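Bench rules, revised

2021-02-23

I rewrote our bench rules after Hrefna Hviid asked why two of us at Hedegaard were getting different numbers from the same picking test. The old sheet ran to 853 words and I don't think anyone had read it since September. The new one fits on a page.

Clamp the bin before the first pick. Tape the corners of anything on the table that has to stay in the same spot. Write down the item set by name, so "sponge" isn't good enough if there are two kinds in the cupboard. Keep the teach pendant where a person can reach it without leaning past the arm.

A run is 65 picks. If somebody moves the bin partway through, the run is scrapped and you start over.

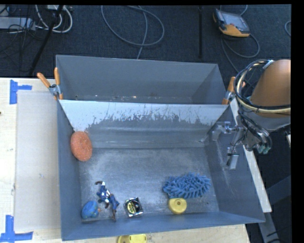 The rule I expect complaints about is the one on worn bins. Fleleo wanted them swapped out on a schedule. I've left them in service, with the wear noted in the log, and we'll look at it again when the Skekgate runs are finished.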